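What to Ask Before You Rent a Furnished House

Furnished houses used to be a small part of the rental market in Zitthorpe. They were mostly taken by people on short work contracts, and they came and went without much notice. In the past year they have spread to the streets north of the station, and families who once would have looked for an empty house are now touring places with the beds already made.

The appeal is easy to see. Moving a full household costs money, and so does buying a refrigerator for a kitchen you may leave in a year. A typical three-bedroom furnished house in the Moltus district now lists at $2,198 a month. Similar houses without furniture go for less, but the tenant has to fill them.

The trouble usually starts with the lease. In most furnished rentals the furniture is covered by a separate sheet called the inventory, and many tenants sign it on moving day with boxes still in the hall. That sheet decides what happens to the deposit at the end. If it says the dining table is in good condition and the table has a burn mark, the burn mark now belongs to you.

Ask for the inventory before you sign the lease. Read it in the house, with the rooms in front of you. A good one describes each piece and notes its condition. A poor one says "bedroom furniture, various," and you should ask for it to be rewritten.

Wear is the next question. A landlord can't expect a sofa to look new after a long tenancy, but leases differ in how they handle it. Some set a yearly allowance for each item. Others leave it to the property manager's judgment. If the lease doesn't mention wear at all, ask for a sentence that does, and get the answer in writing.

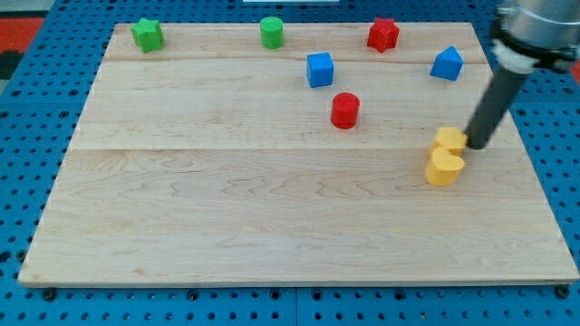
Colored blocks set out on a pale maple board.

Families with young children should spend extra time on this part. Check whether tall bookcases and dressers are fixed to the wall, and whether you are allowed to fix them yourself if they aren't. Some leases forbid any new holes, even for safety straps. Glass-topped tables are common in furnished houses and can often be taken away on request, but only if the landlord has somewhere to store them. Settle this before the keys change hands.

Storage is a problem in general. A furnished house comes with full closets of somebody else's bedding, and sometimes a locked room or a section of the garage that the owner keeps. You pay rent on the house as advertised, so make sure the listing's square footage doesn't include space you can't enter. One house we toured on Steinbach Road had a locked basement that took up a third of the floor area in the listing.

Appliances deserve their own line in the lease. When a washer breaks in a furnished rental, the owner normally repairs it, but the time allowed for repair can vary a great deal. Leases we read for this article gave anywhere from 9 days to 21. Several gave no limit. For a family doing laundry every night, three weeks is a long time.

Insurance is often misunderstood. The owner's policy covers the building and, in most cases, the owner's furniture against fire and similar damage. It doesn't cover your clothes, your computer or your bikes. It may not cover a mattress ruined by a tenant's spilled paint, either. A renter's policy is cheap, and you can ask for one that includes accidental damage to the landlord's contents.

Finally, look at how the lease ends. Furnished leases often run month to month after the first term, with 15 days' notice on either side. That suits someone on a work contract. It suits a family in the middle of a school year much less. If you plan to stay past February, ask for a longer notice period now, while the owner still wants you to sign.

Related articles
Moltus Rents: What a Third Bedroom Costs
Reading a Floor Plan Before You Visit
Getting Your Deposit Back in Full
Is a Garage Worth the Extra Rent?
Steinbach Road: Old Houses, New Tenants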